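Notes on a Set of Colored Blocks and the Surface Beneath Them

Posted in July 2019

Readers of this blog will be aware that it is concerned chiefly with household objects and their upkeep. The present entry addresses a set of small colored blocks acquired last month, together with the board on which they are now kept and used. Several readers have written to ask for guidance on both subjects, and a single answer in one place seemed preferable to a number of separate replies.

The set was purchased secondhand from Guerreiro, a shop that deals in school furniture and classroom supplies. It arrived in a cardboard carton without a lid, a label or any printed instructions. Two of the pieces had a residue of old adhesive tape on the underside. This was removed with a soft cloth and a small amount of cooking oil, after which the pieces were washed in dish soap and left on a towel overnight.

The choice of a surface required more thought than the cleaning. For the first week the blocks were used on a dining table with a dark finish, and this proved unsatisfactory. The sound was considerable, the finish was at risk, and the taller pieces did not stand reliably near the joint where the table leaf is inserted. A felt mat from Brunitz was tried next. It reduced the noise, but the narrower blocks leaned on it and the corners curled within days.

The maple board was adopted at that point. It is a plain rectangle with faint seams between the planks, and its tan and cream grain is pale enough that every block color reads clearly against it. It lies flat on a blue pegboard table, held in place by a few bolts. The heart, in a yellow close to orange, may be placed near the middle as a point of reference, with the other shapes arranged at whatever distance is desired. The blue cube and the blue triangular prism are well suited to being set together, as the two form something very like an arrow.

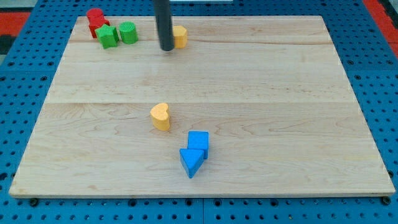 Care of the Board

The board should be wiped with a cloth that is barely damp and then dried at once with a second cloth. It should not be soaked, and it should not be leaned against a radiator. Mineral oil is applied twice a year in this household, with the next application planned for August. The oil is worked in along the grain and the excess is removed the following morning. Furniture polish is not recommended, as it leaves the surface slippery and the blocks slide when touched.

Sorting and Storage

Blocks may be sorted by color or by shape. The author prefers shape. Olga Fonseca, whose correspondence on the subject of toy storage has been quoted here before, has expressed a firm preference for color, and her argument that it speeds the evening tidying has some merit. The green pentagon and the green cylinder would share a compartment under her system and be separated under mine. The matter remains open.

A shallow Panholm tray is currently used for storage and fits on the shelf beneath the table linens.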